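Amo parish moves harvest thanksgiving to two sittings

The Anglican parish of Amo will hold its yam harvest thanksgiving in two sittings this year, following a review of capacity in the main church building. The change was confirmed in the parish circular for September 2018 and applies to the thanksgiving service only. The blessing of the farms, held in July, was not affected.

Under the revised schedule the first sitting begins at 6 in the morning and the second at 11. Each uses the same order of service, the same readings and the same hymns. Families are assigned to a sitting by district. Households in Favuvach and the riverside streets attend the first, and those in Olatunji and the upper town attend the second. Visitors may attend either.

Chiamaka Sani, the parish clerk, said the building is rated for seated use only and that standing in the side aisles had become routine at harvest. "The aisles are the exit route," she said. "We either reduce the number inside or we hold the service twice."

The offering of first yams will be carried out at both sittings. In previous years the tubers were brought forward by each family in turn, a procession that took up most of the second hour. They will now be received at the west door before the service, tagged with the family name and district, and placed at the chancel step by stewards. One representative per district will come forward for the prayer of dedication. Kola nut and palm oil are received at the same door but on a separate table.

Yams should be whole, unwashed and free of rot at the crown. Cut tubers can be accepted for the kitchen but will not be placed at the step - a rule that has applied in the parish for 13 years.

The shared meal remains a single event. It starts once the second sitting has ended, in the parish hall and the adjoining compound, and is open to both groups. Families attending the early sitting may leave covered dishes in the hall kitchen, where two cold cabinets have been set aside. Pounded yam is prepared on site. Soups should arrive hot and be labeled if they contain crayfish or groundnut.

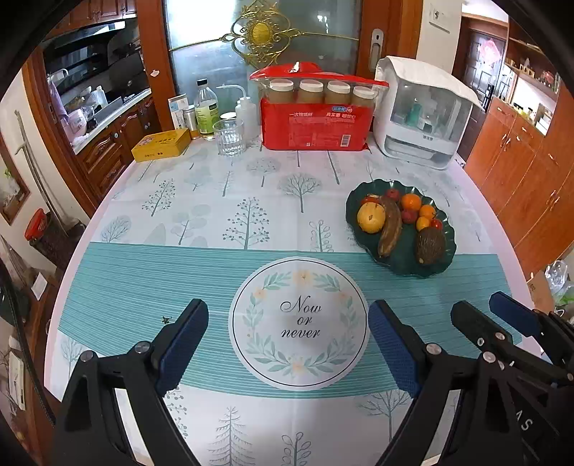

Music and procession

The choir will sing at both sittings. The drum group will play at the second only, then lead the walk from the church to the hall by way of Tovenent Road. The road will be closed to vehicles between the church gate and the hall entrance for the length of the walk. Drivers coming from the upper town should use the market road and park behind the school.

Ebere Oyelaran, who directs the choir, said the program had been shortened to fit the interval between sittings. Two anthems have been dropped and the closing thanksgiving hymn reduced to four verses. The Igbo and Yoruba settings are both retained, with the text of each printed in the service sheet.

The parish recorded 41 families at the dedication last year. Registration for this year is by list at the church office, and the list closes one week before the service. Families that do not register can still attend, but their offering will be received after the tagged ones.

Yams dedicated at the two sittings will be divided between the parish food store and the clinic kitchen. The remainder, if any, goes to auction in the hall after the meal.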